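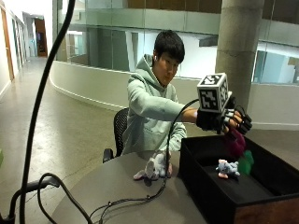 ## Girkosix glove kit: wrist pose jumps when the hand is over the bin

We are evaluating the Girkosix teleoperation glove for a pick-and-place task with soft toys. Finger data is fine. The wrist pose, taken from the marker cube on the back of the hand, jumps by roughly 40 mm during the drop into the storage box and then recovers. One fixed camera. Firmware is the September release. Is this a calibration fault, or a limit of the kit?

Wulan Tjoa

---

**Harahap**

Probably a limit of single-camera use. When only one face of the cube is well exposed to the camera, the pose solver can flip between two solutions. Things to check, in this order:

- Log the number of visible faces per sample. If the jumps line up with one face, you have your cause.
- Lock exposure. Auto exposure tends to shift when a black box fills a large part of the view.
- Set `pose_hold_ms` to 200. The default of 600 hides short dropouts but makes the recovery look like a jump.

Tilt the camera so that two faces stay visible through the whole drop. Recalibrate only after that. I ran the kit for 1,472 recorded grasps with soft objects and saw no flips with two faces in view.

---

**Jallach**

Had the same thing, bought a second camera. Went away. The Allimel bracket fits if you drill it out a bit.

---

**Wulan Tjoa**

Face count drops to one at every jump. Moved the camera and locked exposure; most of the jumps are gone. Two remain, both with the wrist rolled outward. I will try the hold setting next. The manual does not list `pose_hold_ms`, so a page number would help if anyone has one.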